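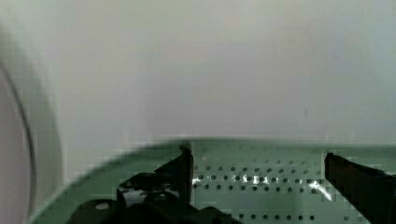 Fig. 8. Wrist view, open fingers over the green perforated tray. Note the glare between the holes.

Case 8: the Zilero stop

The Brorkance report puts the fault down to "poor lighting." Read it with some suspicion. The cell at Ilel had run under the same lamps since June, and the log shows 400 picks before the arm closed on nothing, reported a good grip, and carried on to the drop point. It did this 58 times before the stop.

Glare may well have fooled the vision step. It can't explain why the grip check passed. The check used finger position only, with the limit set wide enough to accept a miss. Lenihan's rerun, 600 cycles with the lamps moved, is offered as proof of a fix, but the limit was tightened on the same morning. Two changes, one test.

For discussion
What would you need to see before blaming the lamps?
Who should be allowed to change a grip limit, and where is it written down?
Why did the stop come from an operator and not from the cell?

Bring your own fault tree to lab. One page, no color needed.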